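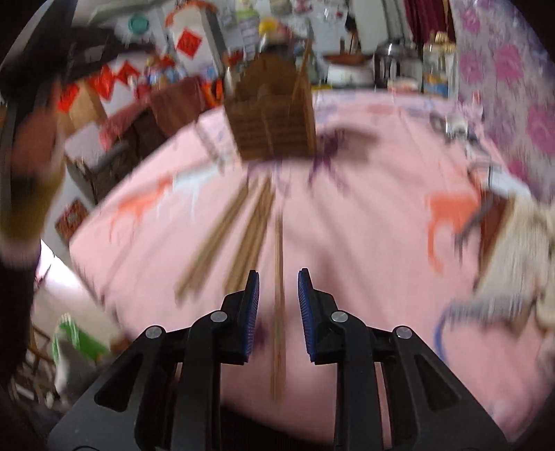
Hand-held gripper at a kitchen table, with chopsticks and a woven holder.

Hand-held gripper demonstration is a way of gathering examples for a robot learning system in which a person carries the gripper and the robot stays out of it. The operator performs a chore with a pair of mechanical fingers, a camera on the tool records the view, and the recording is later used to train a control policy. It is also called robot-free collection, a name that has puzzled several funding bodies.

Background

Earlier collections relied mostly on teleoperation, in which a person steers a full robot arm from a distance. The results were good but slow to come by, and they tended to be made wherever the arm was bolted down. As a result, many early policies were highly skilled at one particular table. Carrying only the gripper allows work in ordinary homes, where the tablecloths have patterns and the counters are already occupied.

Method

A session is divided into short recordings called episodes, each covering one attempt at one task. Common tasks include putting chopsticks into a holder, folding a cloth and closing a jar. Operators are usually asked to keep the target in view and to move more slowly than feels natural. The second request is widely ignored, and blurred footage is a regular feature of such collections.

Thin objects are considered hard. A chopstick offers little for the fingers to hold, may turn in the grip, and likes to bring its neighbors along. Ribbed or soft finger pads are often fitted to help.

The Hunport collection

The Hunport collection was assembled by the firm Kiiskinen and first released on September 14, 2022. It contains 1,428 episodes recorded in 15 homes, with 3 grippers built to the same plan. Operators practiced for 50 episodes before any of their work was kept. The practice episodes were later published separately under the name Rokwood and are downloaded more often than the main set, chiefly by people studying failure.

Review and labeling

Each episode is checked for missing video and lost position tracking, then marked as a success, a partial success or a failure. Reviewers disagree most over the middle category. The Hunport guidelines give a full page to whether a chopstick leaning on its holder is "in" it, and settle on no.

Criticism

Critics note that a human wrist can reach angles that many robot arms cannot, so some examples show motions the machine is unable to copy. The Wasemero toolkit filters these out by comparing each path with the limits of a chosen arm. Users have complained that it also removes some of the neatest work.

See also

Imitation learning
Teleoperation
Robot end effector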